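The second-hand cart is the best teacher we have

By Uriel Alarcón
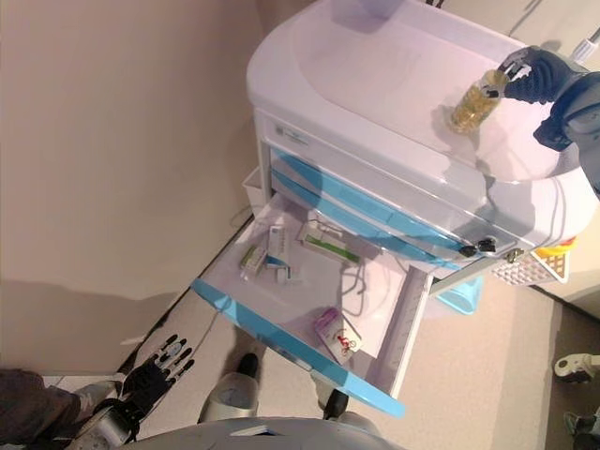 DONVILLE, 9 January 2023

People who visit our workshop tend to ask about the hands. They want to know what the fingers cost, how many motors there are, whether it can shake hands. I understand that, but I think the hands get too much of the credit in home-built robots, and the furniture gets too little.

We bought our medical cart from a clinic clearance. It has a tray top, drawers with light blue handles, a lock with the keys still in it and a basket on the side. It took up a corner of a shared space where corners are argued over. Sunee Hemmin, who was keeping the accounts then, wanted to know why a robot that could not yet reliably hold a cup needed a cart. My answer was that a robot in somebody's house will spend most of its day dealing with drawers, lids and things left in the wrong place, and we had been testing ours on foam blocks laid out on a clean bench.

I would say the same to any group starting out. Foam blocks are kind. They have flat sides, they weigh nothing, and when they slip you learn very little. A jar of capsules is round and smooth, and the fingers have to close around the upper part of it without pushing it along the tray. The tray on our cart is glossy and has a raised rim, so a jar near the edge is a different job from a jar in the middle. We would never have thought to build a surface like that ourselves.

Then there are the drawers. A drawer that has been pulled fully open takes up the space where the robot wants its legs and its other hand. On paper the reach to the tray is simple. With the drawer out, the body has to stay back and the right arm does more of the work, while the left hand is held clear with the fingers open. Kamol Chaimongkol rewrote the arm planning twice over this. The first version treated the cart as a plain box, which is fine until something opens.

What goes inside the drawer matters as well. I put in small boxes, a packet, a wrapped package and a length of thin cable, and I do not line them up. Kanyarat Kaewsai disagrees with me here. Her view is that you should start tidy, get good numbers and add mess later. I have seen too many projects where later does not come. Our old bench log has 1836 attempts in it, nearly all of them on blocks, and when we moved to the cart most of what we had tuned was no use. The next 947 attempts taught us more, and a good part of those were failures.

I should be fair to the other side. A cart is slow to reset. Somebody has to put the things back, close the drawers and check that the cable on the floor has not moved. With blocks you can run a test, sweep them up and run it again. If you only have the workshop for an evening, that counts for a lot, and I do not blame anyone who sticks with the bench for the first few months. There is also the question of safety. A light drawer front can break – ours has not, but I keep a hand near the stop switch all the same.

Money is less of an argument than people make it. The cart cost us 70, which is less than we spent on one set of replacement finger parts from Gwilliam. Most towns have a school, surgery or office throwing out something with drawers in it. You do not need a matching kitchen.

My complaint is really about what home builders choose to show each other. At the Werness meet last April I watched a row of machines pick up coloured cubes from black cloth, and they did it well. I would have liked to see one of them try a cupboard, even badly. We are going to bring the cart this year if it will go in the van.

Comments (3)

Amnuay Bunnag
Agree about the drawers. We used an old filing cabinet and the runners stuck on one side, so the robot had to learn to pull off centre. Very annoying and very useful.

sterisow_fan
Seventy is a good price. Do the castors lock? Ours crept backwards every time the arm pushed on it, and we ended up wedging it against the wall.

K. Kaewsai
For the record I still say start tidy. And you never put the packets back in the right drawer.

Contact the editor | © Donville Shared Workshop | Back to top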